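I've been meaning to write up our week in Halturano for ages, so here goes, before I forget the lot! We stayed up the hill past the old Pomau bakery, 300 steps from the harbour (my knees can confirm), and the heat was something else. Mornings were for swimming, afternoons for lying very still with the shutters closed – bliss.

The best meal was at Hajji, a tiny place with wobbly chairs and the nicest grilled aubergine I've ever had. I've tried to make it twice at home and burnt it twice. More garlic next time, I think, and a much lower shelf in the oven.

We're already looking at going back in June, if the ferry times behave. 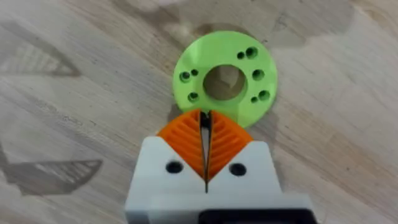
Page last changed: November, 8.40 pm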